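Keeping kitchen towels soft and fresh

When I moved to Bomham I had eight kitchen towels, and after one winter all of them smelled like an old cellar. I washed them every Friday, so I could not understand it. My neighbour Sherif Soliman worked many years in a hotel laundry and he explained me what I was doing wrong.

Too much powder. The towel does not become cleaner with more powder, it only becomes stiff. I now use half of what the packet says and the water here is quite hard.

No softener for towels. It leaves a thin layer on the threads and then the towel pushes the water around the plate. If you have used it for a long time, do one hot wash with a cup of white vinegar in the drum and nothing else. Do not mix vinegar with bleach, ever.

Do not leave them in the machine overnight. If you forget, wash again. Airing does not take the smell away.

Shake each towel hard two or three times before you hang it. The loops stand up again and it dries softer. In August I dry outside but in the shade, as full sun makes the dark ones pale and rough.

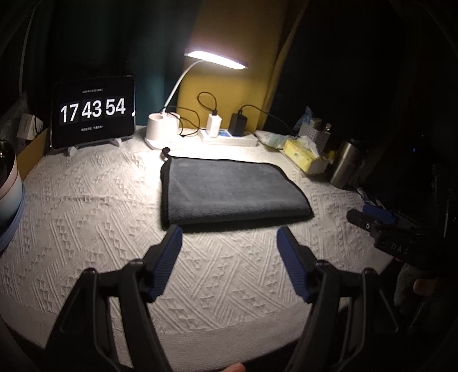
Grey towel with its hanging loop left out at the corner.

If your towel has a loop, fold it so that the loop stays outside. Then you can take it from the pile and hang it directly on the hook. I fold in half, then again in half, and I do not press it flat with the hand. A towel must be completely dry before folding, also in the thick edges, which stay damp longest. Touch them with your lip if you are not sure, the fingers are easily mistaken.

For loops which are torn off, sew a piece of cotton tape with small stitches, going twice over each end.

Grease spots: rub a drop of washing-up liquid in the dry cloth, wait one hour, then wash as usual. For tomato, cold water first.

Rachid Badawi wrote to me that he boils his white cloths in a pot with washing soda. It works well for plain cotton, but I would not do it with coloured ones or with anything that has a trim.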